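Search the notebook Enter keywords Go

Burncombe workshop, September 2025

Pens again! I know this is hardly the grandest subject for a notebook, but Fatemeh Babaei and I have spent so much of this year hunting for something to write with that I feel it deserves a proper entry.

The old arrangement was one big tub by the door, which everybody raided and very few people refilled. Cristóvão Veloso ordered a box of 300 in February and by summer we were borrowing from the front desk – a bit embarrassing, really. So the plan now is small holders on the tables, only a few pens in each, and the spares kept in the Skalwood drawer. Fatemeh counted those this morning and made it 289, bless her, which includes some that will surely turn out to be dried up.

I was all for a round pot, having grown up with jam jars, but I've come round to the square black one. It's small, it looks smart on a pale top and it leaves plenty of room for paper. What I'd still like is for the red pen to live in the holder when it isn't being used (I'm as guilty as anyone).

The holder on its table, with a red one lying close by in both: 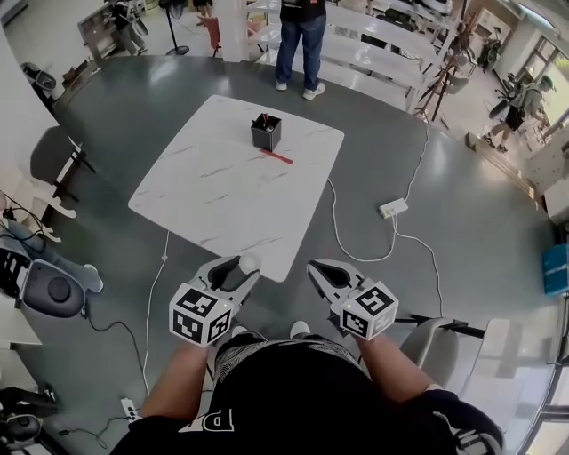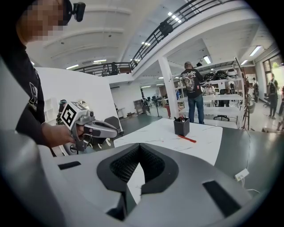 Still to do

Try out the spares and throw away the dead ones. Ask Cristóvão whether Ó Flaithearta would sell us five more holders of the same sort. Move the old tub – perhaps for rulers?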